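Parallel gripper with ribbed finger pads: is the wrist camera upgrade kit worth it?

Posted in Arms and Grippers, August 2020

bench_hollow
We have two arms facing each other over one bench and we're trying to decide between the stock fingers from Hurko and the longer beveled ones with the ribbed inner pads. The Ornent rep in Holville tells us the ribbed pads "hold anything a hand can hold," and he wants us to buy the wrist camera along with them as a kit. I have heard that sentence from other people selling other grippers, so I'm asking before I sign for it.

What we want to do is small-item handling. Locks, little boxes, things in plastic bags. I've been told by one person that the ribs chew up soft packaging and by another that they make no difference on metal. The quote comes to 800 for the kit and 302 for the fingers alone. Is the camera worth the gap? And does the grip hold up with anything that isn't a nice foam block?

Ilir Kneževič
I've used the ribbed fingers since March, on both sides of a two-arm bench, and I would split your problem in two, the way the rep doesn't want you to.

The fingers first. They're fine. On a flat-sided metal part they hold well enough that I stopped worrying about it. My test piece is an old brass padlock with the key left in, and I like it much better than the demo blocks. It's heavy for its size, the body is slick, and the shackle swings about when it's open, so the weight isn't where the gripper wants it. If a finger pad can only hold the thing dead center, you find out quickly. 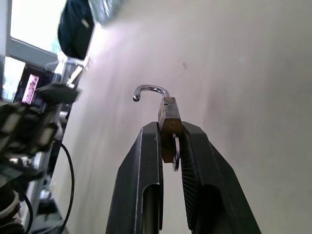 Where I get doubtful is repeatability. A single good hold tells you very little. I ran 30 picks per finger set at the same closing force and wrote down each one that shifted by more than I'd accept, and the ribbed pads did better than the stock ones on metal. On bagged parts I couldn't separate the two. If most of your items come in bags, the pads won't rescue you, whatever the brochure says. Clean them between runs too. I skipped that in my first batch and had to throw the numbers out.

Now the camera. It earns its keep for checking how a part sits between the fingers before you move. The head view can't do that once the hand is in the way. It does not give you good depth at close range, and with fingers that long they eat a big part of the picture. Lighting matters more than the spec sheet. If one side of your room is glass, try it in the morning and again late in the day before you believe any detection rate. Ours dropped badly with the sun coming in from one side, and the controller just threw a 404 from its little web page whenever I asked for the exposure settings. Lazarević support told me to update. I updated. Same page, same error.
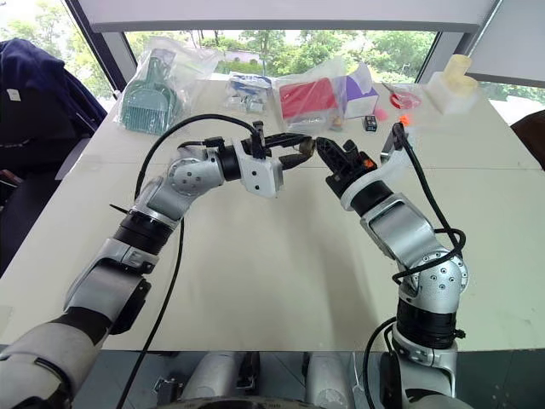 Two arms make the buying decision harder, and reps skate past this. Any test with one arm and a clear table flatters the gripper. Put both hands in the middle of the bench, where they have to work close to each other, and you learn how much room the fingers and the wrist mount really take up. Cables are the other thing. Ours arch up over the left elbow and coil around the right one, and I'd want to see that slack go through the full range of wrist rotation before I paid for anything with yet another lead on it. I keep the test items at the far edge, mostly still in their clear bags, with the teal brush at one end because all those tines are a miserable thing to grip through plastic. Ask the rep to do that one while you watch.

My answer: buy the fingers alone, run your own parts for a few weeks, and add a camera later if you find you need to see into the grip. Get the mounting hole pattern in writing before you do, so you aren't stuck with theirs.

gantry_pete
just get suction. grippers are overrated for bags

torque_and_tea
Suction is no good on a padlock, or on anything with holes in it, so I wouldn't go by the post above unless bags are all you handle.

I mostly agree with Ilir but I'd push back on 30 picks being enough. For us the ribbed pads looked great early and then got worse as they wore, and we only noticed when someone swapped in a new pair and the numbers jumped. Ask what replacement pads cost and whether they come off separately or you have to buy the whole finger. Our quote was vague on that point and the answer was the whole finger.

Also ask whether the 800 includes the cable. Ours didn't.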